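The Control Condition

The method was mine, so I can say this freely: it was a good method. You take a robot with two arms, you teach it to sort small things into small compartments, and then you measure how often it hesitates. Everyone in our field counts mistakes. I proposed to count doubt.

The Nemier Institute gave me two years and a windowless room in Trurkcombe, a town whose main industry is rain. I defined a hesitation as any pause longer than a blink (mine, measured on a good day). I called this the Väisänen interval, after the street I lived on, and hoped the name would catch on. It has not caught on.

By the end of September I had 648 trials. In 259 of them the robot had paused over the compartment box before letting go. The reviewers at Dilora, who paid for the electricity, wanted to know what it was pausing for. I wrote back that this was an excellent question. I have found that you can live on that sentence for months.

So I ran the control. In the control there was no right answer – any piece could go in any compartment, and the policy was rewarded the same for all of them. A sensible machine should have stopped pausing. Mine paused longer.

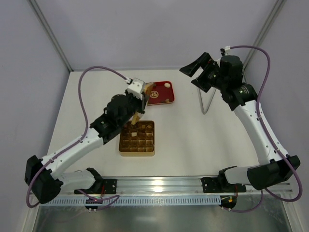 Hesitation, as I had defined it, belonged to the arm doing the work. I had never thought to log the other one. Then I sat down with the recordings and a bad sandwich, and there was the left gripper between the red tray and the box, one tan finger over each like a guest who can't choose a chair, and there was the right one with its black fingers open and nothing between them. I added a column for the right arm. It took me 7 weeks to fill.

The right arm's pauses matched the left arm's, trial for trial. In the control they began slightly earlier.

I wrote this up as "anticipatory coupling," which got me a poster session next to the restrooms. A man with a lanyard asked if I was saying that one arm was waiting for the other to make up its mind. I said the data did not support that wording. He asked what wording it did support, and I told him it was an excellent question.

Dilora has renewed the electricity. I start the third arm on Monday.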